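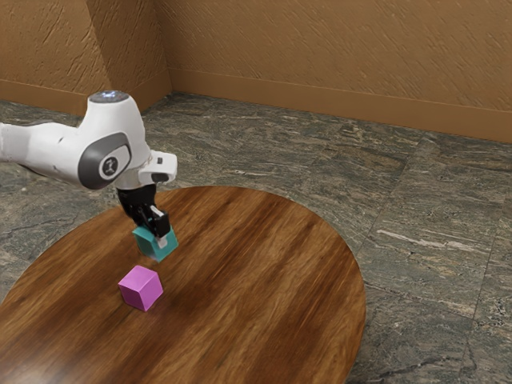 I've been using Cekum as my main planning and simulation package since November, and I promised a few people on the Banden users' list that I would write up my impressions once the novelty had worn off. It has mostly worn off, and I still like it a great deal, so take that as the short version if you're in a hurry (and do get yourself a coffee if you're not).

I came over from Semple, which served me well for years but made me write a fresh config file every time I wanted to move a table. In Cekum you drop an arm and a few cubes into a room, pick your textures, and you're planning grasps before lunch. My test job was the plain one everybody starts with: a teal cube and a magenta one on a round wooden table, pick one up, set it on the other. I ran it 2000 times with the cubes turned at random angles, and the planner found a path and the stack stood at the end in 1437 of them. With the default settings, I should add! I hadn't touched a thing.

Most of the misses were grasps that started a little off square. There's a setting called approach samples, which comes set to 400, and raising it to 1000 helped noticeably with cubes that sit corner-first to the gripper. Planning gets slower, of course, and on my old desktop I could hear the fans about it, but for overnight batches I leave it high and go to bed.

The room textures are a nicer touch than I expected. You can put rough stone on the floor, scratched plaster on the walls and a heavily streaked wood on the table, and swap the lot between runs with one line. My color-based cube detector had been trained on plain gray backgrounds and had a miserable first evening with the reddish wood, so I was glad to learn that at my desk.

Now for the grumbles. The contact settings are spread over three menus, and two of them use different names for friction. The replay viewer forgets your camera angle whenever you reload – a small thing, until you've done it all afternoon. And the Platcombe export plug-in writes joint limits in degrees while the rest of the program wants radians, with no warning at all. I lost a good part of a morning to that one.

Support has been kind and fairly quick, and the manual is written in full sentences, bless them. Four stars from me, and I'd happily look again at the fifth when the viewer gets fixed. If you're coming from Semple, your old arm models will load, but check the gripper offsets first.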